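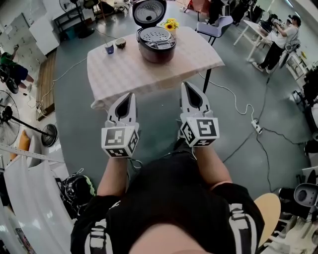
Monday, evening
Luuk Coppens

Today was the open day at Heteck. I took the early bus from Stolldale and arrived before most of the visitors. They made the demonstration with a rice cooker on a table, and a person works with two grippers, one in each hand. I had expected something with big machines and a fence. It was more like standing in the kitchen of a neighbor.

Leonie Hinds let me try a pair for 5 minutes. My hands did not obey me. With my own fingers I never think about how to take a bowl, but with the grippers I must think about each side of it. They want to record 210 tasks before July — this seems to me very much work.

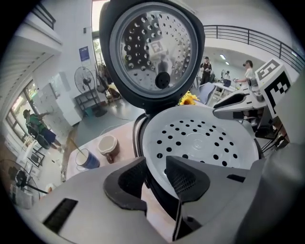

Siebe Verhoeven told me on the bus home that he would not trust a robot with his rice, and that his mother cooks it in a pot for 84 years of her life without any help. I answered that she did not start as a baby. He laughed, but he did not change his opinion.

I must write to Leonie tomorrow and ask for the second visit.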